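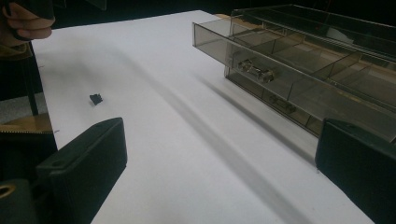

Small Parts Sorting and Storage – Frequently Asked Questions

Last revised Tuesday, June 2, 2026. Maintained by Florian Texier, Skunditora parts room.

Which parts go in a compartment box?
Loose parts under 18 mm in their longest dimension: screws, standoffs, knobs, rubber feet, caps, clips, jumpers and bare components without packaging. Anything longer goes in the wall bins. Parts still on tape or in a sealed manufacturer bag stay as they are and are filed by bag label.

Why a transparent box?
The contents can be checked with the lid closed. A smoky tint is acceptable for general hardware. For parts that differ only by color, such as fuses or coded spacers, use the untinted version. Opaque boxes were withdrawn from the parts room last July and should not be reintroduced.

What surface should I sort on?
A flat white board, matte, large enough to leave clear space on all sides of the box. Bare wood is not suitable. Grain and joints hide black parts under 5 mm, and small screws will settle into any gap at the edge. A sheet of heavy paper will do for a short job if the corners are taped down.

Where should the box stand on the board?
Toward the far side, with the near half kept free for the parts being sorted. Left or right is a matter of preference. Do not place the box between yourself and the lamp, as its shadow will fall across the working area.

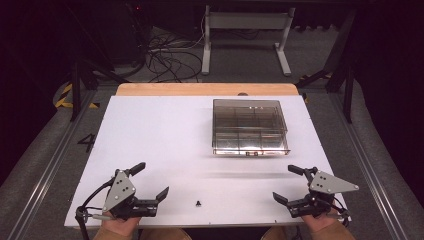
Keep the number of loose items on the board low. One part at a time is slow but gives the fewest errors, and it is the required method for anything that will be issued to the Nurnard assembly line. For general stock, a small pile of a single type is allowed.

How do I find a black part I have dropped on the board?
Lower the light until it comes in almost level with the surface. Even a flat part then throws a shadow several times its own height. Check specks and thin marks with a fingertip before wiping the board; shavings and pencil marks are easily confused with cut leads.

Can two types share a compartment?
No. If the box is full, start a second box. The only exception is a matched pair that is always issued together, for example a knob and its set screw, and the label must state both.

How full can a compartment be?
Two thirds of its depth. Above that level, parts migrate over the dividers when the box is carried on its side. For M2 screws in the small Drirkeck box this works out to some 150 pieces per compartment. Do not exceed 200 of any part, whatever the size, as the stock form has no provision for it.

Are the dividers removable?
It depends on the box. Molded grids are fixed. Slotted grids can be rearranged, but a slotted divider leaves a small clearance at the floor, and washers thinner than that clearance will pass under it. Use a fixed grid for washers and shims.

Where does the label go?
On the front face, clear of the latch. Never on the lid – lids get swapped. Write the box number first, then the part family. Compartment contents are listed on a card kept under the box, read left to right starting with the back row.

What is Form 381?
The stock form for compartment boxes. One form covers one box. Fill it in when the box is first loaded and again at each recount. Forms are filed by box number in the Quan cabinet, second drawer.

A part does not match anything on the card. What now?
Put it in the unidentified tray with a note giving the date and the bench where it was found. Do not guess by eye. A small knob standing on end and a short thumbscrew look much the same from arm's length, and the threads are different. Measure the thread, then compare it with the card.

How should the boxes be cleaned?
Empty them completely first. Use lukewarm water and a drop of dish soap, then air dry with the lid open. Solvents will craze clear plastic, and dry paper towels leave fine scratches that make the lid hard to read through. A compressed air duster is fine for the corners, provided all parts are out.

Can I take a box to another bench?
Yes, latched and carried flat. Sign it out by box number and return it the same day.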